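Mirklow recalls gripper update after arms let go of parts early

DUTVILLE, March - Mirklow is withdrawing a software update for its Grakton two-finger gripper after a fault made the fingers open before the arm had finished lowering its load. No injuries have been reported.

The fault showed up in 24 of 200 simulated runs of a chess piece handling task. In each case the open command was sent too soon.

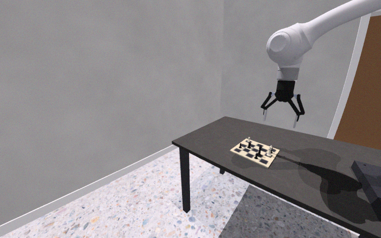

By Talpur Newsroom, product safety desk

The update went to 96 customer sites in February. All have been told to return to version 2 of the gripper software and to keep people out of the arm's reach until that is done. Sites that never installed the update do not need to do anything.

Mirklow traced the fault to a timing setting that was changed to shorten each cycle. The old setting is back in place and the full set of runs is being repeated in simulation, with the white arm working over a small chessboard on a dark table.
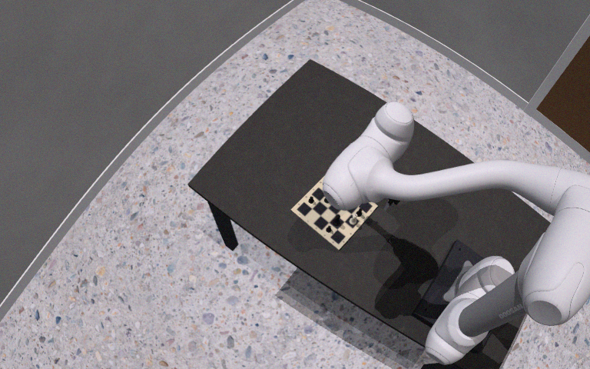

What customers should do

Stop the arm, load version 2 and restart the controller. Report any dropped part to Mirklow support in Dutville. A corrected update is planned for May.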